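Week 3 notes: Lumens, watts and picking a light for a room
Linnea Hedlund, Home Lighting Basics

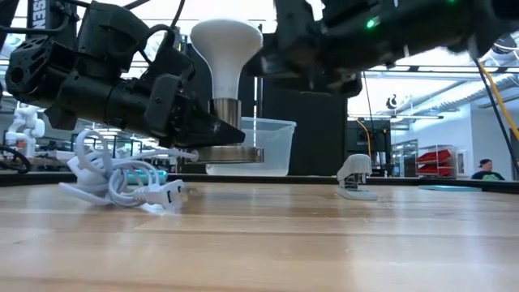 OK, so last time we got stuck on watts, and I promised I'd untangle it. Watts tell you how much power a light uses. Lumens tell you how much light comes out. For years we all shopped by watts because every bulb was the same old kind, and the habit stuck (I still catch myself doing it in the store!).

For a reading corner I like 600 or 700 lumens in one lamp, close to your shoulder. Kitchens want more, and I'd spread it over 2 or 3 fixtures so you aren't chopping onions in your own shadow.

Then there's color. Low kelvin numbers look warm and yellow, high ones look cool and bluish. Mixing them in one room drives me nuts, but plenty of people don't mind, so try it at home before you argue with me.

Beam shape matters too. A reflector bulb throws its light mostly one way, great in a ceiling can, pretty gloomy in a table lamp with a shade.

For Thursday: write down the lumens and kelvin for every light in one room you use at night. Bring the list, even if it's messy.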